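2024年10月

今天终于把那套旧城徒步的卡片地图走完了最后一段!脚底两个泡,膝盖酸得下楼梯要扶墙,可是心情好得不得了,洗完澡头发还没干就坐下来写。

早上六点多出的门,天还是灰的。头一班公交开得飞快,到Bedov那一站的时候路边的早点铺才刚掀蒸笼,我买了两个豆沙包揣在外套口袋里,一边暖手一边往河边走。六月第一次来的时候这段堤岸还在修,绕了好大一圈,今天围挡全拆了,铺了新的石板,柳树也没砍(我当时真担心它们!)。河水比夏天低了一截,露出来的滩上站着几只白鹭,走近了也不飞。

过了桥就是老仓库区。我最喜欢这一片,砖墙上还留着以前刷的字,一层压一层,最底下的只剩几笔。有一面墙上爬山虎红了一半,另一半还绿着,我站在那里看了好久,豆沙包都凉了。后来在巷子里迷了一次路,走进一个院子,院里晒着满满一竹匾的萝卜干,香得我差点问人家卖不卖。
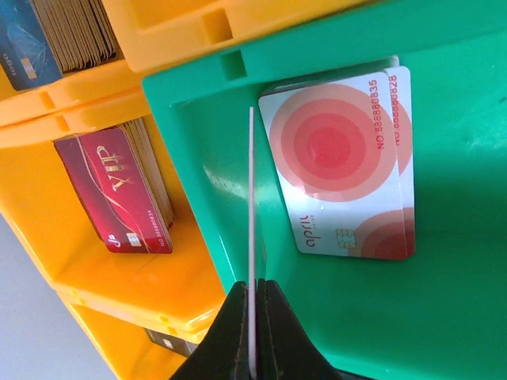 走路走多了,我对颜色越来越上心。以前逛老街只会说“好看”,现在会去想这家的门是什么绿,那家的窗框又是什么黄。回来的路上我一直在琢磨给自己的徒步笔记做一套分区的颜色:河边用绿,仓库区用砖红,山坡那边用橘黄。白卡片上印一圈套一圈的圆,外面是浅浅的鲑鱼粉,往里是珊瑚色,正中一个大红的圆心,这个配法我喜欢得很,想照着画在笔记本每一章的开头,越靠近老城中心,颜色就涂得越深。明天去翻翻水彩盒,珊瑚色大概要自己调,橙里加一点玫瑰红试试。

中午在Cliteo吃的面。店小,桌子挤,汤头倒是比上回更鲜,加了一勺他们自己熬的辣油,吃得我鼻尖冒汗。邻桌两位老人家在争以前的电车到底从哪条街拐弯,一个说走米市街,一个说走染坊街,争到面都坨了。我很想插嘴,因为我六月在旧地图上查过,是染坊街!忍住了,低头喝汤。

下午爬坡,41号门牌往上那一串台阶真是要命,中间歇了三回。可是到了顶上一回头,整片瓦顶铺在下面,烟囱、鸽子笼、晾着的被单,再远是河湾,太阳正好从云缝里漏下来,值了值了!在石凳上坐了30分钟,什么也没干,就看云影子从这边的屋顶挪到那边的屋顶。

下山绕到Skuver那家旧书店,淘到一本讲本地石桥的小册子,纸黄得厉害,插图是手绘的,连桥栏上的小狮子都一只一只画了出来。书里提到上游还有一座单孔桥,我居然从来没去过。看了看线路,公交坐到终点再走一段土路就能到,来回一天够了。

鞋子已经刷好放在阳台上。下次出门记得带创可贴和厚袜子,水壶也要换个大的。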